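Small Oven Words

A word list and sentence collection about worktop ovens: what people call the parts, and what they say they do with them. Put together in Rellcombe by Ibrahim Ojo and Ladi Nwosu.

Version 2, 14/12/2022

What's in it

parts.csv: 192 names for parts of a small oven, one per row
sentences.csv: 600 short sentences using those names, as people wrote them
regions.csv: where each contributor said they learned the word, if they told us
pictures/: one cream worktop oven, door shut and door open

We started this after a long and very enjoyable argument over whether the thing you turn on the front is a knob or a dial. (Ladi says dial. Ibrahim says the dial is the ring of numbers round it and the knob is the bit you hold, and he has the spreadsheet on his side, but only just.) Once we began asking other people, the answers were so good that we couldn't stop!

Columns in parts.csv

word: the name exactly as given, spelling left alone
part: our own label for the part, taken from a fixed set of 30
also_used_for: other labels the same word was given for, separated by semicolons
note: anything the contributor added

Our labels are plain ones: door, door_window, door_handle, wire_rack, rack_support, crumb_tray, knob, knob_grip, scale, foot, cord, hinge and so on. Please don't read them as the correct names. They are there so that you can put "grid", "shelf", "grill thing" and "the wires" side by side and see that they all mean wire_rack.

Columns in sentences.csv

id, sentence, part, verb. The verb column holds the main verb in its plain form, and it's the column we have had most fun with. You pull a door down, drop it, let it down, fold it out. Hardly anybody simply opens it. Racks get slid, hooked, jiggled and, from one household in Lendlow, "persuaded".

How we collected it

Mostly on paper slips at the Sturus repair mornings in April, then through a web form for those who wanted to send more. We asked people to name the parts of the oven they have at home, so the words cover plenty of different makes and shapes. Slips were typed up by Ibrahim and checked by Ladi. Where a slip couldn't be read with confidence we left it out.

Roughly 90 sentences mention food, and we kept the food in. Cheese on toast is well represented.

Pictures

All four are of the same oven.

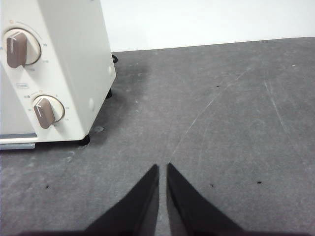

knob, knob_grip, foot, cord

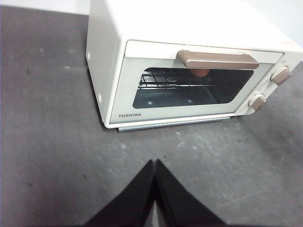
door_handle, door_window, wire_rack (through the glass)
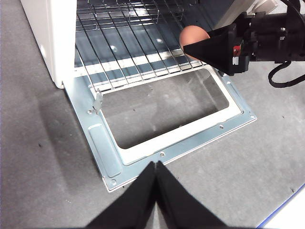

door, hinge, wire_rack

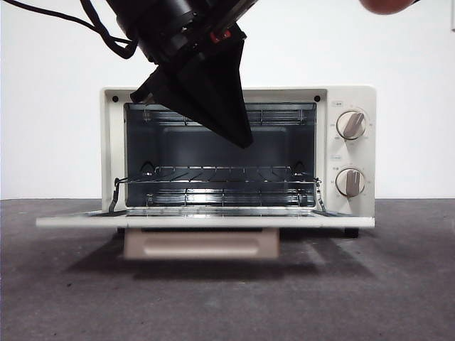
door, knob, wire_rack, rack_support

Known gaps

Crumb trays are badly covered. Lots of people had no word for theirs and a few wrote that they hadn't known there was one. If you have a family name for it, we would love to hear it.

The heating rods are a muddle too. "Element", "bars", "grill" and "the orange bit" overlap, and the wire guard in front of the rods often gets the same name as the rods themselves. In version 1 we tried to split them and made a mess of it, so in this version they share one label, heater, and the note column says which one was meant if the contributor was clear.

We have very few words from children, which is a great pity given the quality of the ones we do have.

Changes since version 1

Merged heater_top and heater_bottom into heater
Added regions.csv
Fixed the accents in Ó Néill, which had come out as nonsense in the thanks file. Sorry!
Removed duplicate sentences where somebody had pressed send twice

Using it

Free for teaching, research, games, crosswords, whatever you like. Please name the collection and the version you used. If you change the labels, say so somewhere near the top, as the sentence file depends on them.

Sending more words

Add rows to the end of parts.csv and leave the part column blank if you're not sure, and one of us will fill it in. Whole sentences are even better than single words. We especially want anything for the noise the timer makes when it finishes: so far we have "ding", "ting", "the bell" and "pinger"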